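5.3 Loss of grip on contaminated produce

The failure that cost us the most data was also the least visible in the logs. Of the 1,381 produce-sorting demonstrations recorded with the hand-held grippers, 87 were later rejected because a fruit slid between the pads after the jaws had closed. In most of these the recorded jaw width looked normal. The width signal only tells us how far the jaws are apart, and a tomato that rotates or creeps toward the fingertips barely changes it.

We first put the slips down to operator speed. Kazemi and Hosseinzadeh reviewed the rejected episodes and found no link with closing speed or with the person holding the tool. What the episodes shared was liquid on the tray floor or on the skin of the fruit. Once a pad had touched the liquid, later grasps in the same session were affected too, including grasps on clean fruit. Operators had been told to wipe the pads at the end of a session and did so, but the protocol said nothing about wiping them between episodes.

The problem carried over to the trained policy. When we ran it on the Callby arm, it lifted tomatoes with the same light closing force the operators used, and dropped 69 of them during the test period. Two of the drops happened over the edge of the table. The arm kept moving through the place motion with nothing in the jaws, since the policy had no signal for a lost object. In one run it came down on a fruit left in its path and the force limit stopped it. No one was hurt, but the operator had already reached toward the tray to clear it. We count that run as a safety incident and changed the rule the same day: hands stay out of the tray until the arm is in hold.

Figure 4 shows the tray during collection, with oranges, tomatoes and an apple among white splashes on the cardboard. 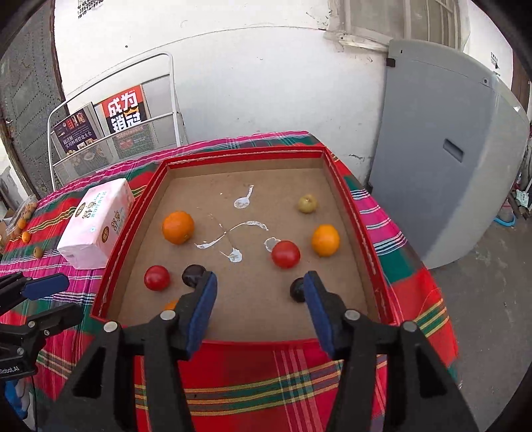

Figure 4. Produce tray with liquid on the floor, seen from a hand-held gripper.

Three changes were made after the review. Pads are now wiped and dried before every episode in which liquid is present. The episode header has a field for surface condition, filled in by the operator before recording starts. On the arm, a check on motor current during the lift stops the motion if the load falls away before the place position is reached.

The current check works well for oranges and poorly for small tomatoes, whose weight is close to the noise level of the sensor. Raising the closing force would help with slip but marks the skin. Sandu tested a softer fingertip compound from Grorar, which held better on dry fruit and made no clear difference on wet fruit. We have not solved this case, and the results in Section 6 leave out small tomatoes on wet trays.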